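How to Refinish a Tabletop with Oil

By Rostyslav Didenko

I restored my first table in the kitchen of our flat in Cliscombe, and I made almost every mistake that is possible. The method below is the one I use now. It needs one weekend of work and then some patience.

What you need

Sandpaper in grits 120, 180 and 240, a sanding block, a vacuum cleaner, cotton cloths without lint, hard wax oil and a pair of thin gloves. I buy the Kelten oil in the small can, but any oil for furniture will do.

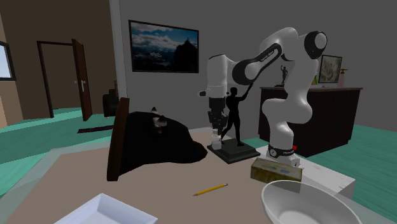 Step 1. Clean the surface

Wash the top with warm water and a little dish soap. Do not pour water on it, only use a damp cloth. Let it dry overnight. If there is old wax, it must go away before sanding, otherwise it will fill the paper very quickly.

Step 2. Sand in the direction of the grain

Begin with 120 and press lightly. When the old finish is gone, change to 180, then to 240. Vacuum between the grits. I was lazy with this once and one hard grain of sand made a long scratch, which I could see only after the oil was on. Be careful also at the corners, where it is easy to sand too much

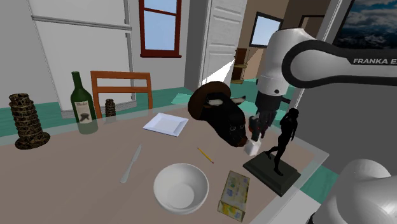 and if your table has veneer, the danger is bigger. Veneer can be thinner than one millimeter. In this case skip the 120 completely and stop as soon as the color becomes even.

Step 3. Put on the oil

Stir the can, do not shake it. Spread a very thin coat with a cloth and wait 15 minutes. Then wipe off everything that did not go into the wood. Wait 12 hours and repeat. For most tables 2 coats are enough.

Lay the used cloths flat outside to dry. A cloth with oil can start to burn by itself if you leave it in a ball.

Step 4. Let it cure

You can use the table gently the next day, but the oil needs up to two weeks to become fully hard. During this time keep hot cups and wet glasses away from it.

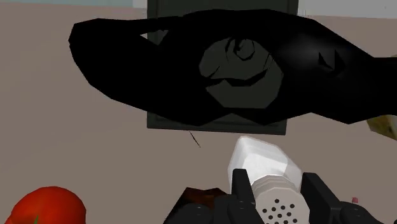 Tabletop with a dark rectangular panel on it.

Care during the year

Wipe with a damp cloth and dry it after. I put one fresh coat every September, before the heating is on. If a ring from a glass appears, sand only this place with 240 and oil it again.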